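4.2 Self-occlusion in the planning scene

The planner described in Section 3 receives two kinds of geometry. The first is the static world, which we model by hand once per site and do not change during a run. The second is the live point set from the cameras, refreshed at each planning cycle. During the first trials at Flavley most planning failures came from the second kind. The points were seldom wrong in themselves, but many of them belonged to the robot, and the planner treated them as obstacles. An arm that believes it is touching a wall will refuse to move.

The usual remedy is a self-filter: the robot model is posed with the measured joint values, made slightly larger, and all points falling inside it are deleted. We use this too, in the form supplied with the Ferri library. It works well for rigid links. It works badly for cables, which are not in the model, and for anything seen by the wrist camera at very short distance, where a small calibration error moves a surface by more than the margin we allow. 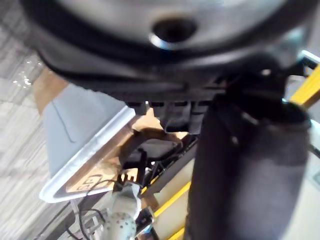
Figure 6. View from the wrist camera. Large parts of the image are at close range and do not help the planner.

In a view such as Figure 6, the region that remains useful is the middle and left part, where the edge of the white tray gives a clear line against the cardboard. The thin black cables crossing the lower part are the difficult case. Depth is poor on them, they move between one view and the next, and a larger margin which hides them will also hide the object that the gripper has to approach.

We therefore keep three labels for each point instead of two. A point is "own body", "world" or "uncertain". Uncertain points are not removed. They enter the cost function with a low weight, which fades over 40 planning cycles if the point is not seen again by any camera. The planner may pass through such a region when no other way exists, but then the speed limit is reduced to a third and the force threshold at the wrist is made lower. In this way a cable which was labelled wrongly costs some time and does not stop the task.

Clear plastic is a related problem and we have not solved it. Film lying on the carpet returns scattered points, or none, and the label changes from cycle to cycle. For the present we ignore all uncertain points that are lower than the front edge of the work surface, since no planned grasp goes there. This rule is specific to our site and should not be copied without care.

4.3 Two arms with different end effectors

The right arm has a gripper with a white rectangular part and dark fingers. The left arm has a five-fingered hand. Many published planners for two arms assume that both sides are the same and mirror the grasp candidates from one to the other. Here this is not possible. For each soft object we generate candidates separately and let one arm be the active one, while the other receives a parking constraint: it must stay outside the swept volume of the active arm, and it must not cover the object in the head camera.

The parking pose is not fixed. It is chosen at each cycle from a table of 300 poses computed in advance in Orkier, our simulation tool. With the right arm active on the yellow worktop, the planner tends to choose poses with the left hand open and in front of the cabinet, and the object stays in view.
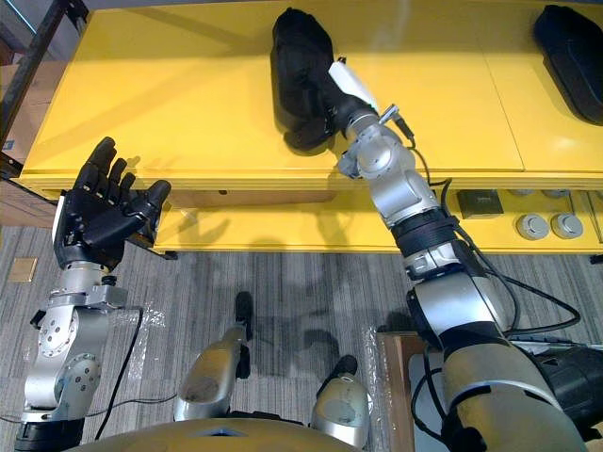 Dario Carbone, reading an early draft of this section, objected that a parking constraint of this kind hides the real difficulty, and that a second hand which only keeps out of the way is a second hand wasted. We agree in part. Holding a soft object from both sides would make its shape easier to predict, and in December we began tests at Vurdale with a shared grasp. The planning time was, however, too long for use in a closed loop: 700 ms per cycle was the best we reached, against a budget of 300 ms. The active and parked scheme stays inside the budget and is the one used for all results in Section 5.

Both label maps and parking tables are stored with each run, so that a failure can be replayed with other weights. The replay set now contains 1,000 runs. Lino D'Amico wrote the replay tool, and its settings are listed in Appendix B.

Related articles
Margins for self-filtering with flexible cables
A cost term for points of unknown origin
Choosing parking poses for unequal arms
Replay of planning failures from stored label maps

Shares 40
Comments 7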